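Search this journal Advanced Go

4.2 Surface protection and table wear

The tables in the lending workrooms at Penau and Tunasholm were bought in the same order and have the same solid tops, finished with oil. By the time of our survey they had been in use for six years. Staff at both sites had been told at the start to re-oil the tops twice a year. Penau kept to this for the whole period. Tunasholm stopped after the second year, when the room's opening hours were extended and there was no longer a free morning for the work.

We inspected 40 tables across the two sites and recorded 1454 separate marks longer than 5 mm. Most were shallow cuts made by craft knives. The rest were dents, glue residue, ink and a small number of burns, nearly all of the burns from soldering. Cuts were found mainly along the long side of the table, where users tend to sit. Dents were spread more evenly, and we could not link them to any one activity.

The booking log lists 3262 sessions for the period. It gives the type of work in broad groups only (paper, textile, electronics, other), and users often picked "other." We therefore treat the link between activity and damage as a rough one. Tables booked mostly for textile work had the fewest marks at both sites, which agrees with the results Güler reports for school sewing rooms.

Both rooms allow users to bring their own covers. These range from folded newspaper to cutting boards and mats, and in some cases the cover is fixed to the wood with tape so that it does not slide (Figure 3). Covers of this kind were not part of the original plan for the rooms, and the written rules do not mention them.
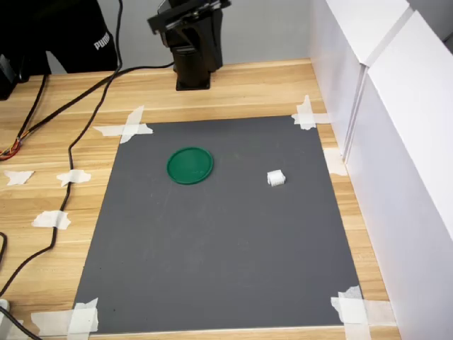 Sliding was the complaint we heard most often in the interviews. Users said that a loose cover moved when they pressed down on one side, and several had given up on covers for that reason. İlker Kozan, who ran the Tunasholm room during the survey, kept a stock of low-tack tape at the desk and asked people to use it in place of packing tape. Packing tape left residue that had to be scraped off, and on the tops that had not been oiled the scraping lifted the grain. We counted this as a separate type of damage. It made up 64 of the marks, all of them at Tunasholm.

The cost of repair depends mostly on depth. A shallow cut in an oiled top can be sanded out by hand in a few minutes – the same cut in a dry top often needs a full pass with a machine sander, and the table is then out of use overnight while the new oil sets. On this basis the missed oiling at Tunasholm probably cost more staff time than it saved. We cannot put an exact figure on it, as repair hours were not logged before April of the final year.

A third site, Brusutside, opened too late to be included in the counts. Its tables have a hard laminate top and will be inspected with the same method after two years of use.

We use cookies to improve your reading experience. Accept Manage settings

Contact the editors © The authors Back to top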